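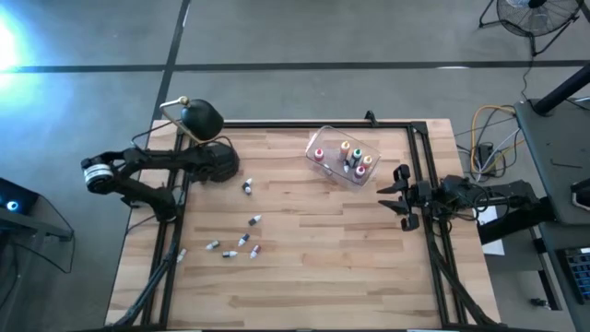
Serero Robotics Club – Frequently Asked Questions

Who can join?
Anyone enrolled full time or part time. You don't need to be an engineering major. Last year's group included two nursing students and one from music.

Do I need to know how to code?
It helps, but you can start without it. New members spend the first few meetings learning to drive the arms by hand and to label recordings. If you want to write code after that, we pair you with a returning member.

When and where do you meet?
Monday at 6 p.m. in the Thomas Building, ground floor. Enter from the parking lot side. The front doors lock at 5:30.

What is this year's project?
Bottle sorting with two arms. The arms have to pick up small plastic bottles that are lying every which way on a table and put them in a clear bin. We use a mix of white dropper bottles and larger colored ones. The bottles are light and they roll, so a grip that is slightly off center usually pushes the bottle away.

Is this for a competition?
Part of it is. We enter the Umau Challenge, which has a tabletop sorting event for student teams. Each team gets 21 minutes at the table, including setup. The rest of the work is our own and goes into the spring report.

How many practice runs have you recorded?
The team has 563 usable runs so far. A run is usable if both arms start from a rest position and the operator doesn't reach into the work area. Runs that fail are kept too, in a separate folder, and they are not part of that number. 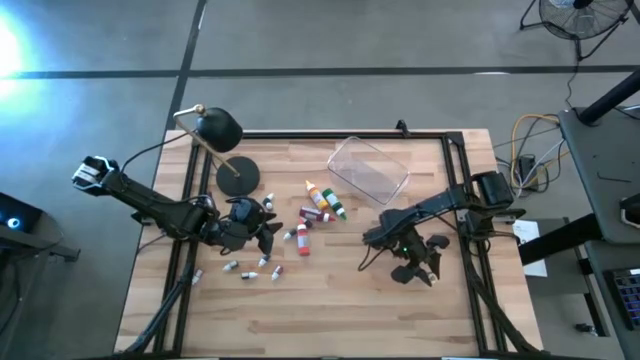

How long does it take to learn to operate the arms?
Most people can pick up a single bottle by the end of their first meeting. Using both arms together takes longer, usually four or five meetings. Sign up for short sessions at first – tired operators drop more bottles.

Does it cost anything?
Dues are $6 a semester. That goes toward replacement gripper fingers and cable ties. The club also received $1188 from the student activities fund, and that covered this year's motors.

What is Cament?
It's our name for the script that starts a recording, saves it and names the file. If it freezes, close it and open it again. Do not rename files yourself, even if the name looks wrong. Write the problem in the log and one of the officers will fix it.

Can I work on the arms outside of meeting times?
After you finish the safety check, yes, as long as another trained member is in the room. Put your name on the sheet by the door and power the arms down when you leave.

I missed the sign-up in October. Can I still join?
You can join at any point in the year. The October list is only for the travel team.

Who do I contact?
Shiuli Patwary is the club president this year. Stop by a meeting, or leave a note in the club mailbox on the second floor.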